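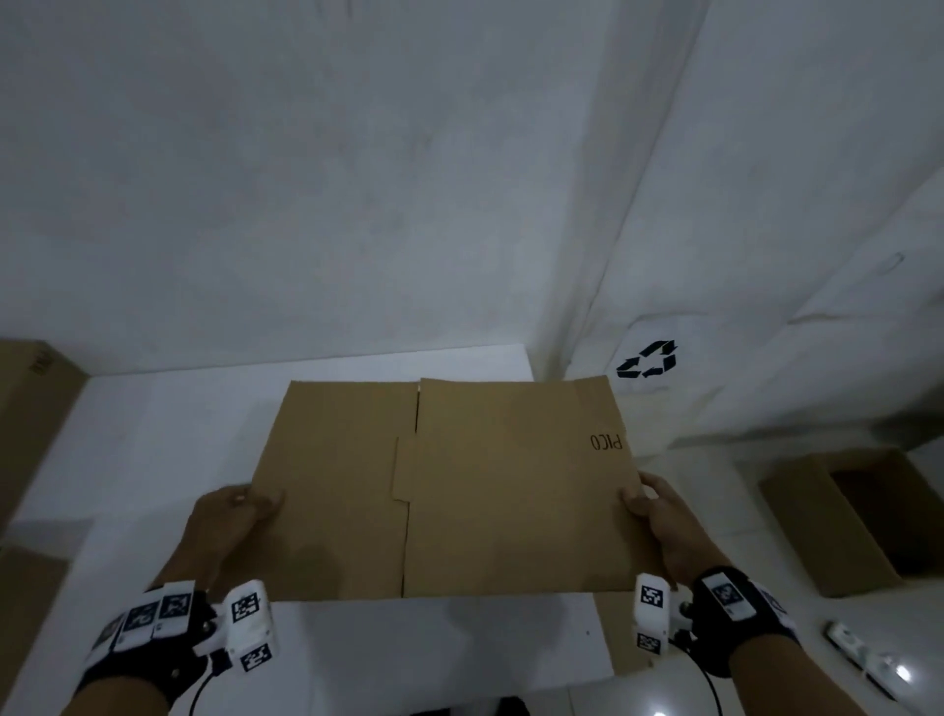
Umell product pages dropped out of the search index again, 83 urls gone since the template push. Checked robots.txt, fine. Sitemap fine too. Canonical tag on the flat-box page (brown cardboard, seam down the middle, tab notch) points to the homepage, same on every page Tekle tried.

**March 4, 2025**

- rolled canonical back to self-referencing, cache purged
- resubmited sitemap, 2 errors left, both old redirects
- Yến asking if we lose the Jundarport links. No, diferent template

Status: waiting on recrawl. Assigned: Bohdan Horobets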